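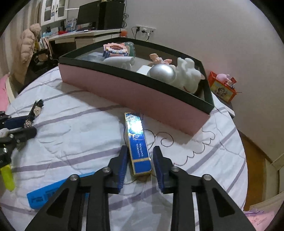 *Figure 1. Packaged goods on the round table at Fustside, striped cloth in place.*

**Tollgate Household Sorting Program: progress report for May**

Submitted by Davoud Kiani, program lead

**1. Work completed**

The table-clearing unit is now in regular use at Fustside. Sessions take place at a round table covered with a patterned cloth, and participants sort packaged goods by size and shape before placing them in containers. The long, narrow boxes, such as the blue one with gold edges in Figure 1, have been the slowest to place. They do not stack well with rounded packages, and the guidance sheet now asks that they be packed first, along the side of the container.

A total of 56 sessions were held in the reporting period, against 48 planned. The additional sessions were requested by the Xiao day group and were delivered within existing staff hours.

**2. Materials**

The tablecloth will be kept for the next period. Staff had proposed a plain one, but participants preferred the striped pattern and the change was withdrawn. Replacement containers have been ordered through Ovis and are expected before the next intake.

**3. Expenditure**

Of the 3000 dollars awarded for materials and room costs, 1762 has been spent. The largest item was room rental. The remaining balance is committed to containers, printed guidance sheets and a second table.

**4. Next period**

The Friday session will move to the afternoon. A draft of the revised guidance sheet will be sent to the fund office for comment before printing.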